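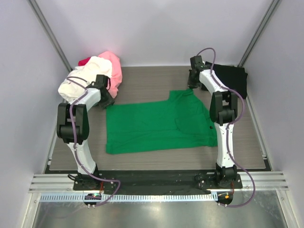
Salt dough handprints are my favorite rainy-day craft, and the kids beg for them! Mix the flour and salt first, then add water in little splashes. I roll ours out on an old green cloth spread over the table - creases and all, it leaves a nice texture on the back. Bake at 225 until hard, and flip every 10 minutes so the edges don't curl. 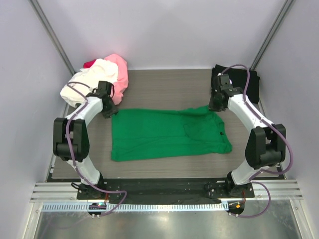

Green t-shirt, laid out flat

Painting day means old tees for everyone, mine included.

2 comments | 10 shares
Sign up for our newsletter!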